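About the Guveck Center

The Guveck Center for Community Mental Health is a nonprofit research and training institute based in Bedano. It studies how outpatient mental health care is delivered in small cities and rural counties, and it trains the clinicians, case managers and peer workers who deliver it. The Center operates its own outpatient clinic, a training school and a research office, all under one board of directors.

Our Beginnings

The Center began as a pilot project attached to the county hospital. At that time, residents of Bedano who were discharged from inpatient psychiatric care were given a referral letter and the address of a clinic in another county. Many did not complete the trip. The pilot placed 2 social workers and a part-time psychiatrist in a rented storefront on Lie Street, with instructions to see every discharged patient within the first week and to keep careful records of what followed.

Those records became the Center's first published study. The storefront remained open after the pilot funding ended, supported by county appropriations and private gifts, and the staff formed an independent corporation the following year. The name Guveck was taken from the creek that runs behind the original building.

The Clinic

The outpatient clinic provides individual and group therapy, medication management, family consultation and crisis appointments. Services are offered to adults and to adolescents from the age of 13. Fees are set on a sliding scale according to household income, and no resident of the county is refused an initial evaluation on account of inability to pay.

The clinic maintains evening hours until 8:00 p.m. for patients who cannot leave work during the day. A satellite office in Trovemness serves the northern townships and shares its medical records system with the main clinic, so that a patient may be seen at either location without a new intake. Interpreters are available by prior arrangement at both offices.

The Training School

Each year the Center admits a class of 60 trainees. The class includes graduate students in psychology and social work completing supervised practice hours, nurses seeking further preparation in psychiatric care, and peer support workers who have themselves received mental health services. Trainees are assigned to one of 4 teaching groups and remain with the same group and supervisor through the full course.

Instruction combines seminars, observed sessions and direct clinical work. Every trainee is required to spend one term at the Trovemness office, where the smaller staff means that a trainee takes part in intake, treatment planning and discharge for the same patients. Applications open in November. Applicants should submit transcripts, a statement of purpose and two letters of reference, at least one of which must come from a supervisor in a clinical or human services setting.

A certificate is awarded upon completion. The Center does not grant academic degrees, but several colleges in the region accept its practice hours toward their own requirements, and applicants are advised to confirm this with their program before enrolling.

Research

The research office conducts long-term studies of patients in community care. Its principal undertaking is the Lie Street Follow-Up, which takes its name from the Center's first address. The study enrolled 331 former inpatients and interviews them at regular intervals regarding housing, employment, family contact, medication and use of services. Participation is voluntary and may be ended at any time without effect on a person's treatment.

Other current work concerns the return to employment after a first hospitalization, the use of telephone appointments in rural areas, and the effect of caseload size on staff turnover. All studies involving patients are reviewed in advance by an independent ethics board. Findings are published in professional journals, and a summary in ordinary language is mailed to participants who request one.

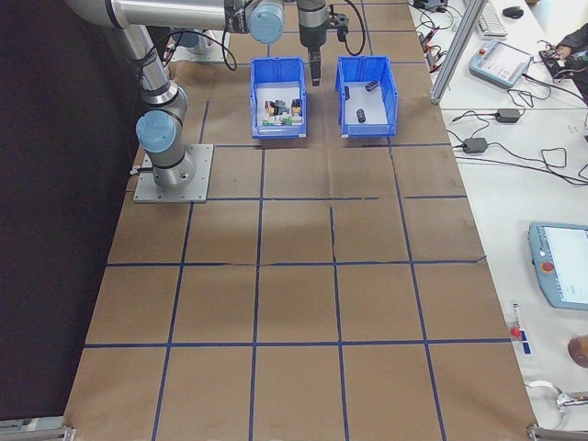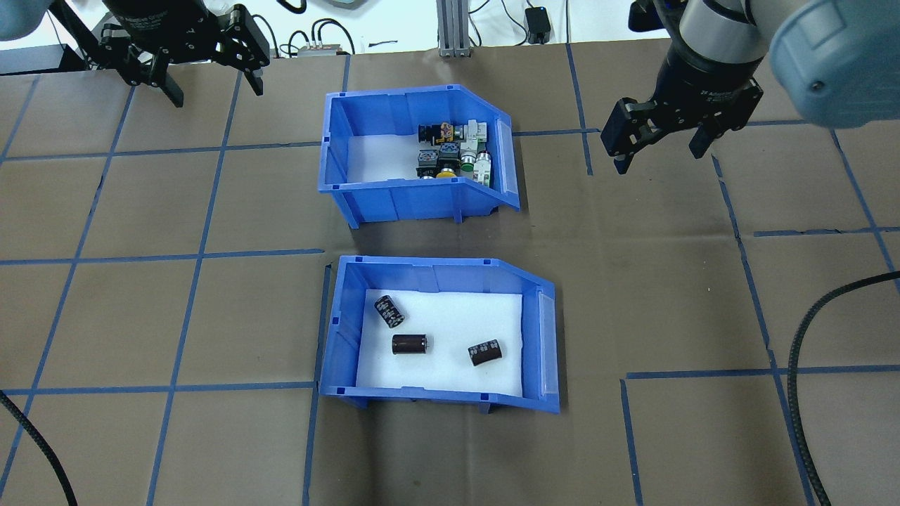
Governance and Funding

The Center is governed by a board of directors elected to staggered terms. Membership of the board includes clinicians, residents of the county and persons who have used the Center's services. The board meets quarterly in Bedano, and its meetings are open to the public except when personnel or patient matters are discussed.

Operating income is drawn from county and state contracts, patient fees, training fees, research grants and individual contributions. The Center does not accept payment from pharmaceutical manufacturers for research, teaching or travel. An audited financial statement is prepared annually and may be requested from the business office.

Privacy

Clinical records are held separately from research records. Information collected in the clinic is not used in any study without the written consent of the patient, and trainees are bound by the same confidentiality rules as permanent staff. Patients may request a copy of their own records by completing a release form at either office.

Visiting and Contact

The main building in Bedano is open to patients and visitors from 8:30 a.m. on business days. Visitors to the training school and the research office are asked to make an appointment and to sign in at the front desk. Inquiries about treatment should be directed to the clinic intake line. Questions concerning admission, research participation or employment may be sent in writing to the appropriate office at the main address.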